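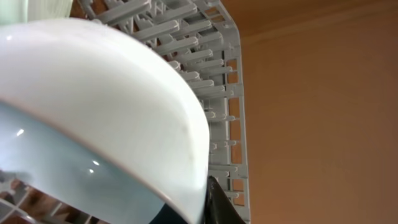
Home Notebook Cells Parts Search
6 min read

July 30, 2019
Table cell, two arms. Finger and wrist camera work, clearing dishes

Left over from yesterday: the grip on wet-look glazed dishes was still not right. White bowl in the rack kept rotating in the fingers when the arm came away at an angle. Went through the usual list before touching any settings.

1. Finger pads wiped down with alcohol, both arms. The right pair had a film on them, starch I think. It comes off with a second wipe.
2. Checked finger screws. One on the right arm took a quarter turn. Marked it with paint pen so we can see if it moves again.
3. Gripper zero redone with fingers fully closed, then opened and closed 21 times. Came back to the same reading every time.
4. Grip force left where it was. I would like to know if the clean pads fix it before we change two things at once.

The small black finger tips are the Dovodden ones, second set. The first set wore smooth on the slanted edge after a few weeks of rim grasps. Please write the date in the parts log when you swap them. The last entry there is from February and I know that is not the last swap.

Then the food side of the table.
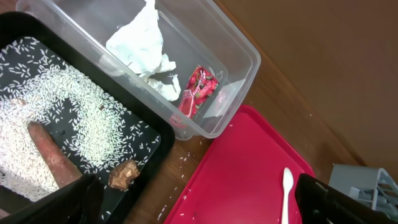
Entry: Trallari

Rice is the real maintenance item on this cell. It gets from the black tray onto the wood and the red tray, and from there into anything with a gap. I pulled 6 grains out of the finger slide on the left arm with tweezers. None in the right one this time. Do not use compressed air near the slides, it only drives the grains further in. Tweezers, then the soft brush.

Wrist cameras: lens cleaned on both, mount screws checked, no play. The fingers should come into the picture from the bottom edge, left and right. If one sits noticeably higher than before, the mount has slipped and the wrist calibration has to be run again. Exposure is still on fixed. Auto was hunting on the white dishes and the clear container, and the Dasden driver drops frames while it hunts. Left a note on the laptop.

The clear container is for trash, napkins and wrappers go there. Clear walls are hard on the depth estimate, so its place on the table is taught by hand. If you move it, teach it again. Same with the red tray and the rack. I put small pencil ticks on the wood for the container corners.

Cable on the left arm: was rubbing at the black joint housing. Moved the tie one link down and gave it more slack. Ran the joint through its full range by hand with power off, no pull at either end. The right arm cable makes a wide arc off the gripper and has caught on dishes twice this month. Shortened the loop by 39 mm. It still hangs over the tray in some poses, so watch it when the arm reaches for a spoon.
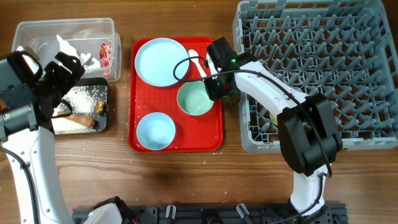
Before starting a run

- Green light on at the right wrist gripper. If it is off, reseat the connector at the wrist first, then at the base.
- Rail clamps at the front of the table hand tight plus a little. They loosen. The rail has to be dead still or both arm bases are off.
- Rack pushed back to its ticks. The right elbow passes low over the near corner and I have already had it touch the pegs once.
- Brush the wood, then both trays if the task does not call for rice.
- E-stop pressed and released, both arms.

Still open

Soup spoon pickup with the right arm. The fingers come down on the handle fine in the middle of the tray, but near the top edge the wrist runs close to its limit. Either we move the tray toward the rail or change the approach angle. I would try the angle first.

Run counter is at 200 since the last full calibration, so that is due. It needs the table clear and both arms warmed up. The Liang board is on the shelf behind the monitor, please put it back flat.

Spare pads: one set left in the drawer. More ordered.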